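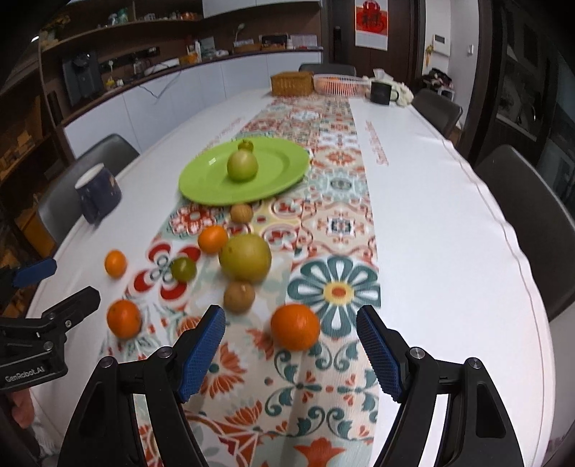

Two hand-held grippers over the fruit table, the centre one with its jaws open and an orange just ahead of its pads.

Setting up and recording a fruit-sorting session

These are the working rules we use at Bakden for hand-held gripper recording in homes. They cover loose items on a table and take one operator. Read them through before your first session.

Before you start

1. Wipe the blue grip pads with a dry cloth and look for tears. Swap a pad if the cross-hatching has worn smooth.
2. Check the screws at the finger pivots. Finger-tight is not enough.
3. Open and close each gripper 3 times. Both fingers should move together.
4. Mix the sizes of fruit. A table of oranges only is little use to anyone.
5. Leave the household things where they are - mugs, baskets, chairs. Move only what could break or spill if knocked.

During the take

Start with both grippers above the table and the jaws open. Come down slowly and close on the widest part of the fruit. Stop closing when it is held; soft fruit bruises quickly and a bruised piece must be replaced.

Keep your free fingers on the handle, away from the jaws. If you drop something, carry on and pick it up again. Do not cut the take. Drops are logged with the code 200 and kept.

Stacked pieces are handled top first.

After the take

Write the take number on the sheet straight away. A batch is 100 takes, and the batch goes to Vlastimil Charvát for checking before anything is deleted from the cards. Sheets from before April use the old Rostutow codes, so do not copy from them.

Fruit used in a session is not put back in the kitchen for eating.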